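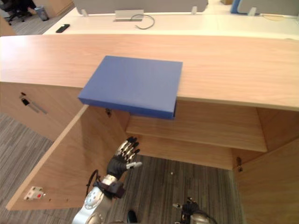 Ticket 2000: right hand drops out during underside grasp
Opened 29 March 2019
Project: Piltness (two arm build, shared workshop)
Status: open, workaround in place

Problem
Task is blue box on the counter, front part hanging over the edge, hand comes up from below and takes it. Fingers open fine. Close command goes out, then the hand controller drops off the bus. Arm itself stays up. Other hand never does it.

Setup
Puvgate hand controller, Vuludix motion software, bus at default speed. Box is empty.

Tried so far
- Power cycled everything. Worked for 4 grasps then same fault.
- Swapped the controllers left to right. Fault stayed with the arm, so not the board.
- Re-seated the connector at the wrist. Better, not fixed.
- Ran open/close with the arm hanging straight down, 50 cycles, no drops.
- Same test palm up, dropped at cycle 13.

So it's pose. Cable looks too short once the wrist rolls over, pulls on the plug. Havent proved it yet.

Workaround
Limited wrist roll in the Vuludix config and moved the approach point lower. Ugly grasp but it holds the bus. Retry on drop is set to up to three times, leave it alone please.

To do
- Longer cable, on order from Sầm, due in May
- Strain relief clip at the wrist before teh new cable goes on
- Rerun the palm up test with full roll
- Close the cabinet door before running the arm sweep, both sides

Log files are in the Piltness folder under bus_drop. Add to this ticket, dont open a new one.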